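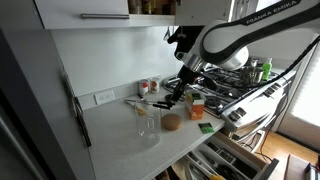

Power out 32 hours last January, what should I do differently this time?

Maureen Pickering
Posted Oct 7, 2025

Hi all, I'm on the Rorenar side of the river, up the hill past the school. When the ice storm came through in January we lost power for 32 hours and I was not ready at all. I had one flashlight, a phone at half charge and a freezer full of meat I'd just bought on sale (of course). We're on a well, so no power meant no water either, and I hadn't thought of that until I went to flush!

I'm trying to get set up early this year without spending a fortune. Mainly I want to know three things. How much water do people with wells keep around? What do you do about the fridge and freezer? And does anybody get the outage texts from Floltov, or do those only go to people in town? I signed up and never heard a peep the whole time.

There are two of us plus a big old dog. Gas stove, electric furnace blower, no generator. My sister keeps telling me to buy one but I don't have a good place to run it.

Darren Heywood

We were out in that one too, only longer. The Floltov map said 2,000 customers at the worst of it and our road was in the last batch to come back.

Water first, because you're on a well like us. I keep 60 gallons in the basement in the stackable blue containers and I swap it out spring and fall. That's more than you need for two people and a dog, but half of ours goes to toilets. For drinking, figure a gallon per person per day, throw in extra for the dog, and plan on several days. If you hear ice is coming, fill the bathtub the night before. A bucket of tub water poured straight into the bowl will flush it fine.
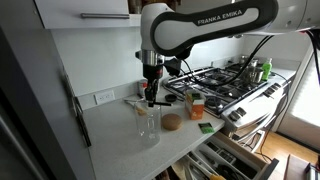 For the fridge, keep it shut. I mean really shut, no peeking. You get four hours or so out of a closed fridge, and a full freezer will hold for two days if you leave it alone. A half-empty one won't go nearly that long, so I fill the gaps with water bottles (leave some room at the top, they swell) and then I've got ice for the cooler as well. Get a cheap thermometer for each. Anything perishable in the fridge that's been above 40 degrees for more than two hours goes in the trash, and please don't taste it to find out.

On the generator, your sister means well but don't buy one if you can't run it outside and well away from the windows. Never in the garage, even with the door up. And don't try heating the house with the stove burners either. Get a battery carbon monoxide alarm before you get anything else.

The texts, no idea. My wife gets them and I don't, same account.

Parveen Kakakhel

fill the tub, yes. also wool socks

Leanne Sugden

I can help with the texts! I had the same trouble. When you sign up there's a second step where they send you a code and you have to reply to it, and mine had gone into the spam folder on my phone. I called and the lady resent it and it's worked since. Also check they have your service address and not just a mailing address. Mine was still set to our old place over in Trasora, so I was getting alerts for a street I left nine years ago.
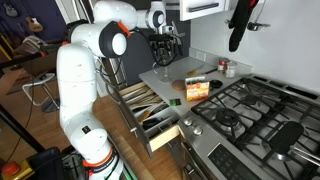 Kitchen counter and the white tiled wall behind it.

I agree with Darren on pretty much everything, though I'd never have room for that many containers. We're a small house and I keep six of the regular gallon jugs in the hall closet and two big ones under the stairs. It got us through last time with some left over.

A few odds and ends from our outage. Buy a power bank and charge it the day the forecast turns bad. If your gas stove has electronic ignition you can often light the top burners with a match, but check the manual, some models lock the gas off. Don't count on the oven. And take a picture of what's in the freezer now, while you're thinking of it. Our insurance did cover part of the spoiled food, and they wanted a list, and I was sitting there trying to remember how many pork chops we had.

Is your dog okay with the cold? Ours ended up in the bed with us both nights and has expected it ever since.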